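March 1, 2026 — garment bench, folding notes

Picked up again on trousers after rather too long spent on tea towels, which I had grown fond of but which have little left to teach us. I had the bench to myself for most of the morning, so I made a pot of tea, put the radio on low and went through the denim slowly, which I think is the only way to go through denim.

The thing I keep coming back to is weight. A cotton shirt will more or less lie where you put it, but jeans have opinions, particularly at the waistband, where there are so many layers stitched on top of one another that the whole garment wants to swing round that end. İlker Kahraman said as much when he was over from the Garach workshop last May, and I nodded politely and wrote none of it down, so I am writing it down now. Find the waistband first. Settle it, smooth it, and only then start worrying about the legs.

I tried the lengthwise fold (one leg over the other, seat tucked in, then thirds) against the Stadasov fold, where you bring the hems up to the waist before anything else. The lengthwise one still makes the neater stack. Stadasov is quicker, but it leaves a fat lump at the knee and the pile leans after a while — I had one slide gently off the shelf while I was pouring the tea, and I'm afraid I just watched it go.

Shelf height allowed is 621 mm and the Rocha trays are 548 mm across, so folded widths matter more than I had been pretending. Anything with a wide leg needs the extra turn.

Pockets, too. Slanted front pockets gape when the cloth is bunched and it is very easy to take hold of the pocket edge thinking it is a fold. 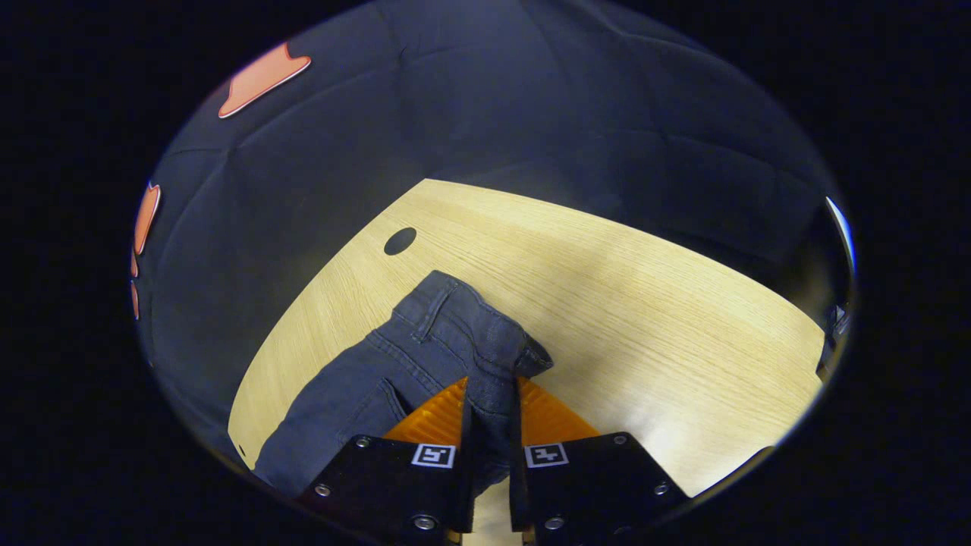
Belt loops are a better landmark than I expected, and they stay easy to find in dark cloth, where the seams can be a nuisance to follow by eye. I should like to try the same with the black pairs from Grultville, once somebody remembers which cupboard they went into.

To do: more hangers, a lint roller that still has some stick in it, and ask İlker how he keeps his thirds so even. Left the kettle descaling overnight, please don't drink from it.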